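How a Robot Arm Learns to Pull a Tissue

May 27, 2022
By Xolani Dlamini

A robot arm is a chain of stiff parts joined by motors. Each motor turns one joint. When several joints turn together, the hand at the end moves in a straight line or a curve.

The hand is called a gripper. The one used by the Drundari robot club has two fingers. They can open, close and hold. They have no skin, so they can't feel how thin a tissue is.

Pulling a tissue is one task in the club's project. The program has four steps:

Move above the packet.
Lower the open fingers.
Close the fingers on the tissue.
Lift slowly.

The third step is the difficult one. If the fingers stop too high, they close on air. If they go too low, they press on the packet. The club began in February and had recorded 251 tries by the end of the term. After each try, the students wrote down the height of the fingers and the result -- tissue, no tissue, or whole packet.

Lifting has its own problem. A small packet weighs very little, so a tissue that sticks inside can bring the packet up with it. A slow, straight lift gives the tissue time to slide.

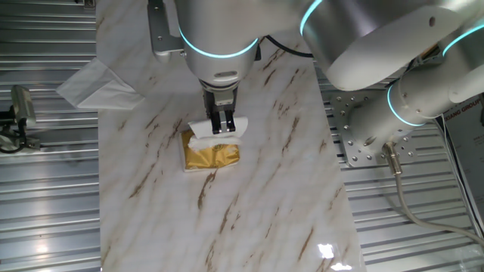
Omer asked whether a faster lift would work if the packet were taped down. The club has put that on its list of tests, after the one with a fuller packet.

Comments

Onsri: Our class tried this with paper napkins. They tear less but they are harder to grab.

Bondetti: How do you pick the first height to test?

Xolani Dlamini: Measure the top of the tissue with a ruler and start 14 mm above it. Then go down 2 mm at a time.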